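Table mat

A table mat is a flat covering laid over part of a table, either to protect the surface underneath or simply to make it look nice. The word takes in a great many things, from the small square set beneath a teacup to the broad sheet that hides nearly the whole tabletop, and people have been happily disagreeing for years over where a mat ends and a tablecloth begins.

In the valley town of Trandby, mats were for a long time woven at home from rushes cut in July, when the stems are long and still bend without cracking. The weaver Rosalía Tejada kept a workbook in which she set down 2 patterns, the Posley and the Sorow, and it is largely thanks to her patient notes that either is still made today. The Posley is close and flat – good for writing on – while the Sorow has a thick, ridged edge that many families rather liked for catching crumbs.

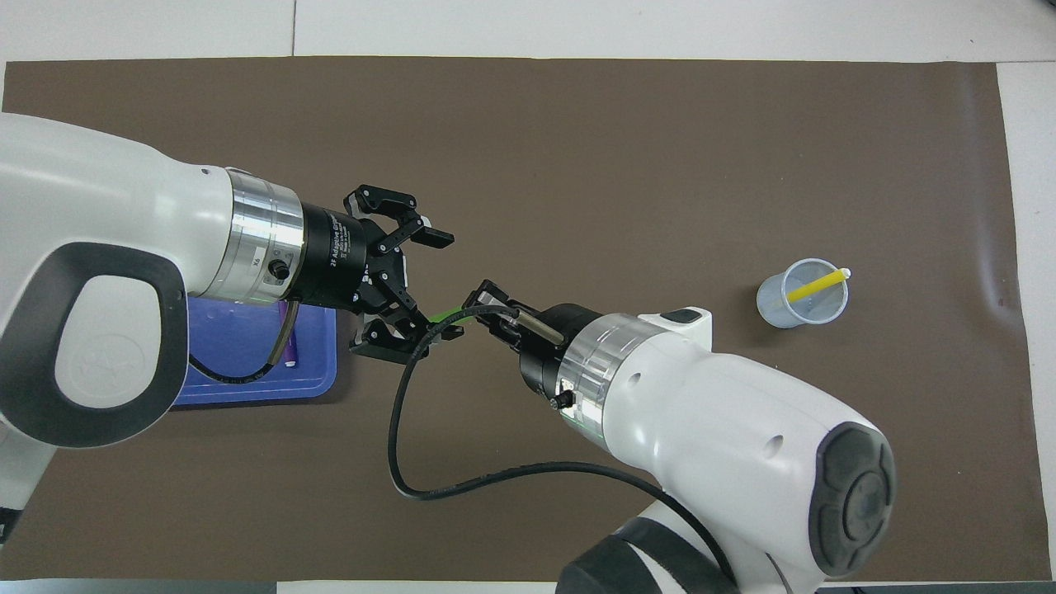
A plain dark brown mat on a white tabletop.

Larger mats came into fashion with bigger kitchen tables, and plain colours gradually took over from stripes, as they go with most crockery and are kinder to the odd spill of gravy. The town museum holds 1,915 mats of all sizes, a good many of them given by the Nieto family.

Looking after a mat is pleasantly simple. Woven ones like a gentle brush and a little fresh air, and most sorts are best stored flat or loosely rolled – a tight fold can leave a crease that lingers for months.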